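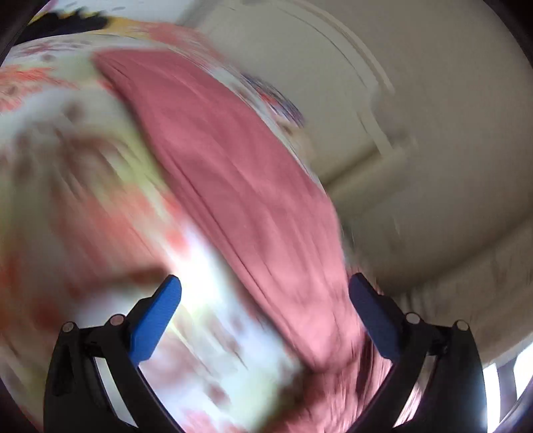
I've been following the Damex budget row since September, and I'm still not sure the regional government knows what it wants. Ministers signed the revenue deal with the capital, shook hands, and then sent over five of the eight monthly oil payments they'd promised. Now teachers in Herora haven't been paid for seven weeks and everyone's blaming everyone else.

I went along to the finance ministry's briefing hoping for an answer (silly me!) and got a slideshow about the Noltasis field instead. Output there is down 19 per cent on last year, apparently, and the operator, Lindqvist, wants its arrears cleared before it drills again. Fair enough, I'd want paying too.

The capital says it'll release the salary money once the missing payments turn up. The region says it can't send them until salaries are covered – so round we go. Parliament is meant to vote on a stopgap loan before the end of December 2023, and I'll be in the gallery with a flask of tea.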